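From: Guoqing Yin
To: Mollah household automation list
Date: February 25, 2024
Subject: Re: Re: laundry by next year?

Zoriana Harasym wrote:
> The Brudia people say folding is basically solved. Their
> demo did a full basket of shirts in January and I didn't
> see a single one go wrong. Why are you still so gloomy?

Because I watched the same demo. Flat table, one shirt at a time, every shirt the same cut, and the video was sped up. I don't call that solved. I call that a shirt on a table.

Have a look at dark clothes on a bed, which is where my laundry gets dealt with too. White textured cover, a lamp burning at the back, stuff along the wall.

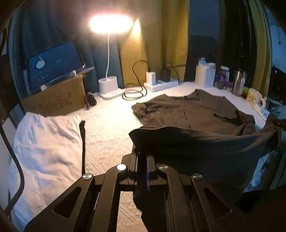
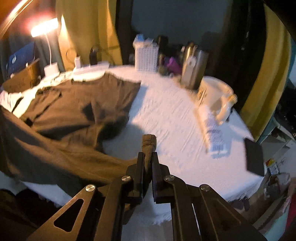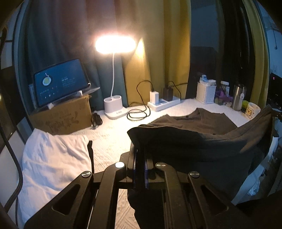 Dark clothes on a white bedspread; in the first and third the jaws have hold of a gray T-shirt.

Pinching a bit of cloth, fine, I'll grant that. Now which bit is it? Hem, sleeve, or just a wrinkle that happened to stick up? You and I know from the feel. In the third one the collar is way over on the far side, so whatever has hold of the near part still has the whole shirt to sort out. And a bed gives when you press on it, which a table doesn't.

Zoltcombe claimed 600 folds without a failure. I asked what counted as a failure and I'm still waiting. If dropping it and trying again is allowed, my nephew has a perfect record as well.

Show me 5 shirts, different sizes, dumped on a bed, real speed, no cuts. Then I'll cheer up.

Guoqing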